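Plunier Robotics Lab
Handout for Week 8: Passing Small Parts Between Two Arms
July 22, 2024

Read this before you come to the bench. Teams Darnton and Van Wyk go first, then Team Sakar. Bring your logbook and the calibration sheet from last week.

The job is to move a thin metal part from one gripper to the other without putting it down. Both arms have the same printed fingers, so a setting that works on one is a fair starting point for the other. It will still need tuning. The pads wear at different rates and the rails don't all slide the same.

Steps for each attempt

1. Home both arms and check that the fingers close fully.
2. Pick up the part with the giving arm. Hold it by the end.
3. Bring the two sets of fingertips in line, tip to tip. Go slowly over the last stretch.
4. Close the receiving fingers and wait 900 milliseconds.
5. Open the giving fingers, then back that arm straight out.
6. Write down the result, even if you dropped the part.

The wrist camera is your best check on step 3. Look at the seam between the closed fingers and compare it with the seam on the facing gripper.
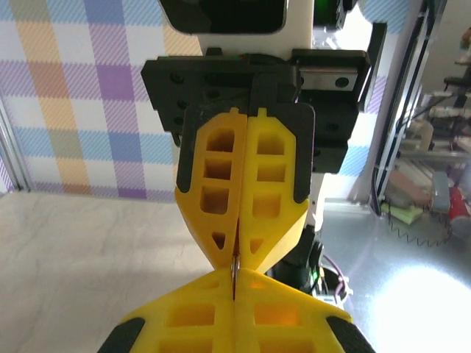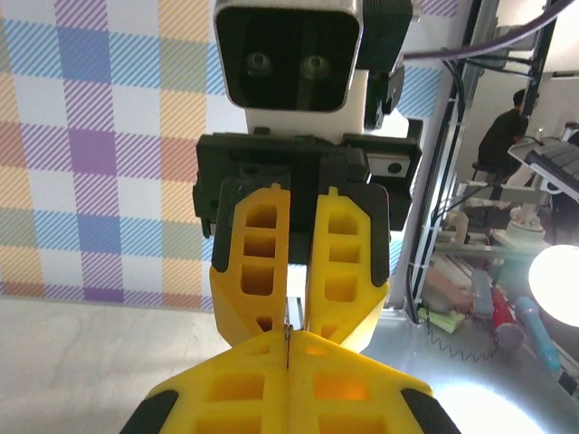
Wire held at the upper fingertips, with a flat metal plate between the grippers:

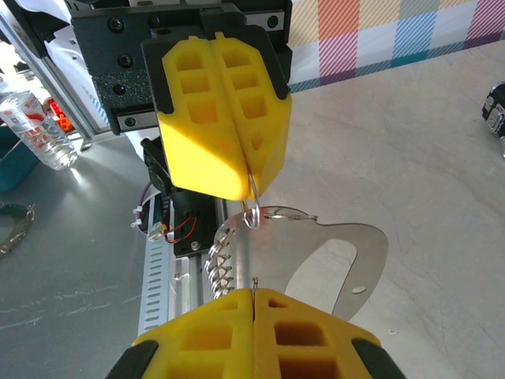
Common problems

The part twists. Usually one finger touches before the other. Recenter the receiving gripper and try again at half speed.

The part is hard to find in the camera view. Shiny metal picks up glare from the lights. Change the approach angle before you change the exposure.

The arms fault on contact. Your target height is too low. Raise it a little and save the new value under your team name.

What to hand in

Each team turns in one log file and one page of notes. The shared set now holds 1,053 attempts, 59 of them marked "unclear." Don't use that label if you can help it. Choose "held," "slipped" or "dropped," and add a short comment.

Your notes should say which finger opening you used, where the part was gripped, and what you changed between attempts. Keep the raw files. You will need them for the December project.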